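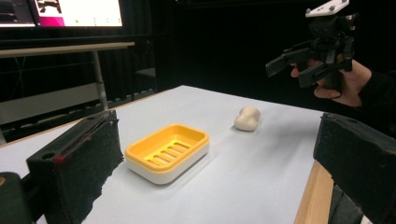 4.2 Le poste de dépose chez Wellaline

L'automatisation partielle du conditionnement a déplacé le travail plus qu'elle ne l'a supprimé. Avant : 5 opératrices au poste, cadence de 1000 pièces par équipe, gestes courts, répétés. Après : 3000 pièces, et deux personnes qui ne touchent presque plus au produit mais préparent les gestes que la cellule Neves doit reproduire. Tâche de référence retenue pour l'étude : un savon, un porte-savon. Banale en apparence. Le savon beige est irrégulier, bosselé, aucune face vraiment plane, et le plateau jaune a des rebords relevés qui laissent peu de marge. Les opératrices le disent en entretien, « on le tourne sans y penser ». Justement ce savoir-là qu'il faut rendre explicite, et que la fiche de poste n'a jamais décrit.

Démonstrations faites à la main, pince tenue par la poignée, séances de 30 minutes. Au-delà, fatigue de l'avant-bras signalée par presque toutes (voir 4.4). Le poids n'est pas seul en cause : tenir les doigts ouverts, approcher lentement, recommencer si la prise est mauvaise. Rythme très différent de l'ancienne ligne. Certaines y voient un travail plus calme, d'autre un travail « pour la machine ».

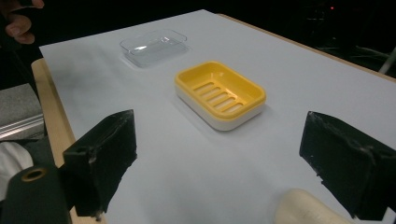 Figure 3. Tâche de référence, porte-savon à plateau jaune et base blanche, posé sur papier blanc.

Reste la question de la reconnaissance. La préparation des démonstrations n'apparait dans aucune grille de classification, ni chez Wellaline ni sur le site de Grasgate. Prime ponctuelle en février, non reconduite. Les opératrices corrigent pourtant les erreurs de la cellule, jugent si une prise est acceptable, écartent les essais ratés. Compétence de contrôle donc, payée comme de la manutention. Le protocole Trarora prévoyait un temps de retour collectif en fin de séance, il à été supprimé dès que la cadence a monté. Effet immédiat sur les entretiens : moins de propositions, plus de remarques sur l'isolement. On y revient en section 5.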